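How to post your first vacancy on a niche job board

Updated 2022-09-25

Small employers often pay for a big general site and then wade through applications from people who never read the advert. A niche board reaches fewer people, but more of them do the kind of work you need done. These steps use Cavo, which covers catering and kitchen jobs. Ladov works in much the same way.

1. Open an employer account. Use a company email address, as free webmail accounts are held back for checking.

2. Write the job title as a candidate would type it. "Breakfast chef, Leeds" will be found. "Morning culinary lead" won't.

3. Put the pay in. Give a figure or a narrow range, and say whether it is hourly or yearly.

4. Keep the description under 300 words. Hours first, then duties, then what you offer. 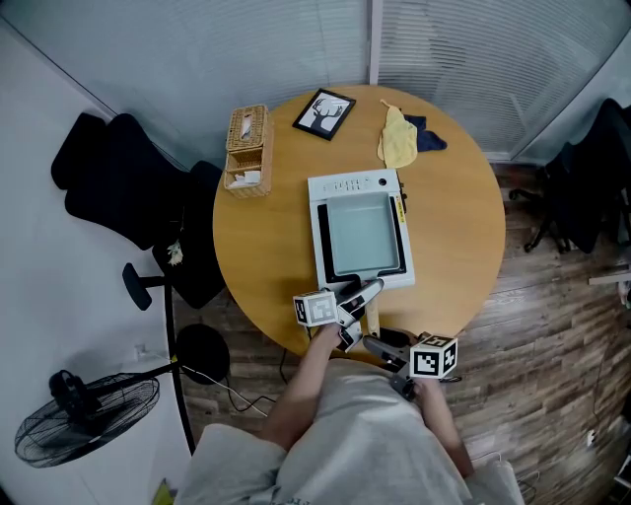 5. Choose how people apply. The board's own form is quickest — sending candidates off to your website loses a good few of them on the way.

6. Add two screening questions at most. Joyce Ndung'u, who recruits for Van Wijk, cut hers from six to two in March and went from 38 finished applications to 283 on the same role.

7. Preview the advert on a phone, then publish.

Adverts run for four weeks. You can edit the text at any time, but changing the title sends it back for approval.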